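Corrections and Complaints: Frequently Asked Questions
The Clustell Courier newsroom
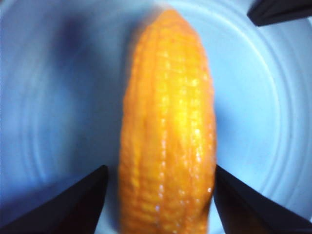

How do I report a mistake in a story?
Use the corrections form at the foot of any article, or call the news desk before 6 p.m. Tell us the headline and which sentence is wrong. If you have a document that shows the right information, attach it.

Who looks at my request?
Nusrat Weerakoon, our standards editor, reads every one. The reporter and the editor who handled the story are asked to respond, but they don't decide the outcome.

How long does it take?
Names, titles and dates are usually fixed the same day. Anything that means going back to sources can take up to 12 working days. We will write to you if it is going to run longer.

What is the difference between a correction and a clarification?
A correction means we published something false. A clarification means the facts were right but the wording could mislead. Both go at the top of the online story and on page 2 of the print edition.

Will you take a story down?
Rarely. We prefer to fix the text and say what changed. We may remove a story if there is a legal order or a real risk to someone's safety – those decisions go to the editor, Janaka Pathirana.

I was quoted and I've changed my mind. Can you delete the quote?
No, if you knew you were speaking to a reporter. If the quote is inaccurate, we will check it against notes or a recording.

Do you correct opinion columns and letters?
Yes, on matters of fact. We don't correct opinions, though you may send a reply of your own. Piyumi Kodikara edits the letters page.

What if I disagree with the decision?
Ask for a review within 29 days of our answer. Jamila Jayawardena, who does not work in the newsroom, handles reviews and will send you her findings in writing.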